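Print
E-mail

Ticket 2629: Wrist camera view loses clear bottles, green ones are fine
Project: Zarik (two-arm bottle sorter, Vodine shared workshop)
Opened by: Zsolt Kun
Status: open, workaround in place

First off, this thing is so close to working! Both arms home properly, the new rail mounts are solid, and I got through most of a pile last night before it got confused.

The problem: when a gripper gets near a clear bottle, the detector drops it. The box flickers, goes away, and the arm stops and waits. Green soda bottles are found every time, at any angle, label or no label. Look how much there is for it to grab onto up close. I can read the nutrition table off this one (149 kJ per 100 ml, if you were wondering).

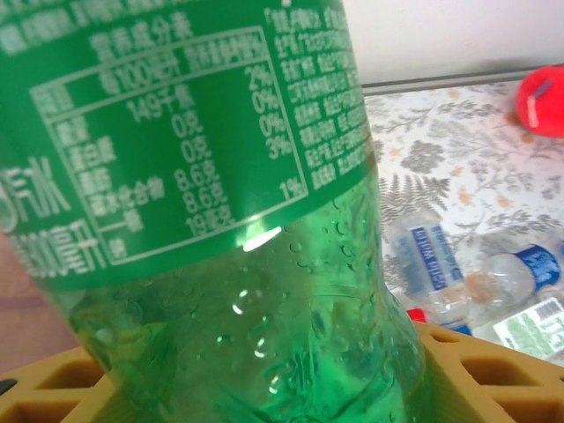 Step 1: Rule out the camera

Swapped the two wrist cameras left to right. Same fault on both sides, so I put them back. Also reseated both cables at the Livico board. No dropped frames in 2073 captured, which made me very happy because I crimped those connectors myself.

Step 2: Rule out the tablecloth

Saavedra in the next bay thought the fern print was the trouble, and I have to say it was a good guess. There are gray leaves and orange roses all over it, and clear plastic just lets them through. I cleared the middle of the table and tried with one little bit of clear plastic.
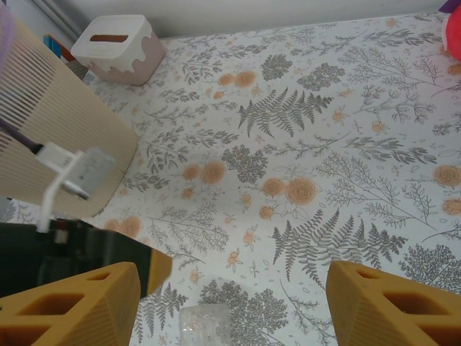
Wrist view, small clear piece between the fingertips.

Detector gave me nothing at all on it. I put a sheet of plain gray card under the same piece and it came up on maybe half the tries. Better, but I don't want to give up the tablecloth yet. If it can learn on this one it can learn on anything!

Step 3: Full pile, slow approach

Dropped the approach speed and added a 700 ms pause before closing. Bottles went back in the middle, some standing and some lying down, cartons mixed in. 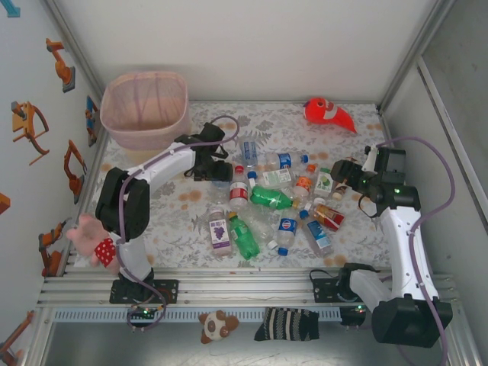
Both arms over the pile, overhead step of the run.

The fixed view has no trouble with this. It picks out the clear ones by their caps and labels. The loss only happens once we hand over to the wrist view and the label goes out of sight.

Step 4: Close-up check

Turned off auto exposure and tried again with a dented one. You get white streaks down the creases, droplets everywhere, and whatever is behind it bends through the plastic. 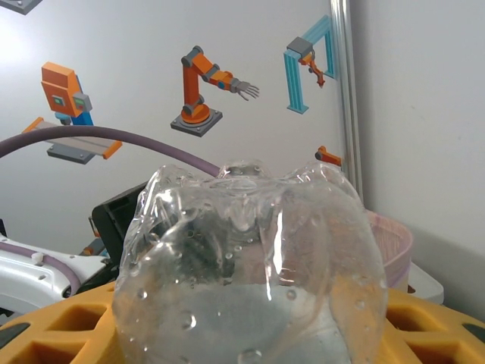
Crumpled clear bottle at close range, wall stickers behind.

The old training set was all smooth, new bottles. I think that's our bug. I labeled 192 close-ups of crushed ones this afternoon and started a retrain.

Workaround for now: keep the last good position from the fixed camera and let the wrist view veto it only when it sees something solid. It's in the Zarik branch, please try it on your arm and tell me what breaks.

To do:
- retrain, then repeat step 2 without the card
- put auto exposure back on and compare
- bring more crushed bottles (anyone, please, any brand!)

Zsolt

Print
E-mail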